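Thread on the Ravwood party chair vote, for people asking how a 26-vote margin turned into a recount. I've read the bylaws and both campaigns' filings. 1/

The chair is elected by county delegates, one ballot each, majority required. If no candidate clears 50 percent, the lowest finisher drops and they vote again. There were 3 rounds. 2/

First round: Nicanor Marín led, Fulgencio Contreras second, the Gazi County vice chair third, two others well back. The bottom two both withdrew before round two, which the rules allow. 3/

Final round: 995 ballots cast. Marín 510, Contreras 484, one blank. The blank counts toward the total but not toward either candidate. Majority was 498. 4/

The dispute is over proxies. Article 6 was amended in January to let a delegate hand a proxy to any registered party member in the same county. Before that it had to be another delegate. 5/

Contreras's filing says the Ornora delegation used the old form, which has no line for the holder's county. His position is that those proxies are void. Marín's position is that the form is a convenience and the bylaw controls. 6/

The bylaw text says proxies "shall be submitted in writing." It does not name a form. The credentials handbook does name one, but the handbook was never adopted by the full body -- it's staff guidance. 7/
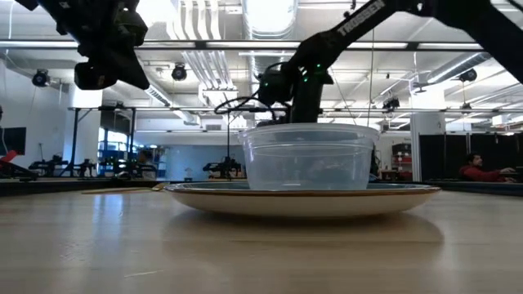

So the recount by itself settles very little. Recounting the same ballots gets you the same ballots. The number that matters is how many Ornora proxies were on the old form, and the credentials report doesn't break that out. 8/

Grutus had a similar fight over its county chair and the state body let the proxies stand. Different article, same "in writing" language. Contreras's filing doesn't mention it. 9/

Filing a challenge takes 400 signatures from registered members. Contreras turned in enough. The hearing is 8th May, open to members, no remote testimony. 10/

Marín holds the office in the meantime. Article 9 is clear on that -- a pending challenge doesn't vacate the seat. Will add the credentials appendix if they release it. 11/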